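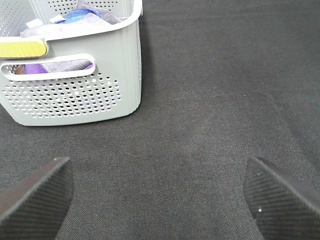

Workshop > Talks > Grippers

I caught Baptiste Moulin halfway through his second coffee, which is the best time to get him going about fingertips. He's been trying two sets on the Fodbridge bench, both on laundry, and he had opinions!

"The Tanguy tips are ribbed and they bite," he told me. "The Colell ones are smoother, and I wanted to love them." At 690 a pair, so did I (my budget, sadly, did not).

I asked about towels. He says a folded one is harder than a heap, as you have to get under the edge without wrecking the fold.

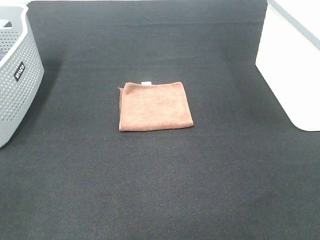

Clenenance wrote in after our last chat to say that slower closing matters more than any tip, and that we should test speed first. Baptiste half agrees. "Fine, but slow and slippery is still slippery."

Then we got onto socks, his favorite headache. They twist and swing, and the wrist camera gets a blurry mess just when you need it.

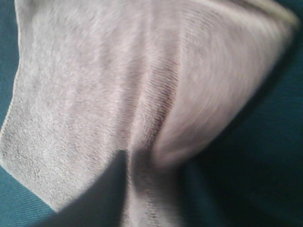 He wants a shorter exposure and 12 more tries per tip before he picks one. I'm betting on the ribs.

Recent
Choosing a wrist camera
Two controllers, one arm
Cable routing for beginners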